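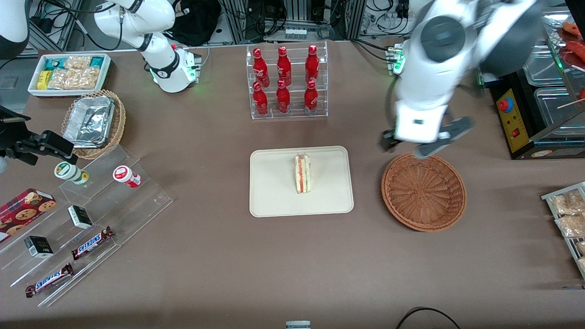
Hubert Camenzind reckons the slow ones are the ones worth watching, because you get time to see them change their mind. I went up to the Kolville open day in October half expecting to disagree and came home on his side.

Quick post, train was late and I'm tired. Got there just after two. Big queue for the Caltska stand so I skipped it and went to the shop counter demo instead — two white arms, one table, loads of food. Snickers on a clear stand, a rack of Coke, sausages or skewers in a warmer, a sandwich standing up on its tray. Round wicker basket for the shopping. Made me hungry which was maybe the plan.

You put your name down for a slot and ask for something off the table. 30 people ahead of me. Thirty! I had a coffee and read the handout, mostly about the Illow software. Didn't follow much of it. The bit I did get: packets are hard. Shiny, floppy, never the same shape twice. A bottle is easy by comparision.

Asked for the sandwich. Slot was 6 minutes, felt shorter. The woman running it let me ask questions the whole way through, very patient, didn't catch her name. She said the wrapping matters more than the weight. Wouldn't have guesed.

Missed the Castaño talk completely. If anyone took notes send them over. Same again next year I think — will book the early slot.

Recent posts
Castaño talk: does anyone have notes?
Kolville by train, the cheap way
Slow machines, part 6

Search this blog Go

Contact | © all posts and typos mine | Back to top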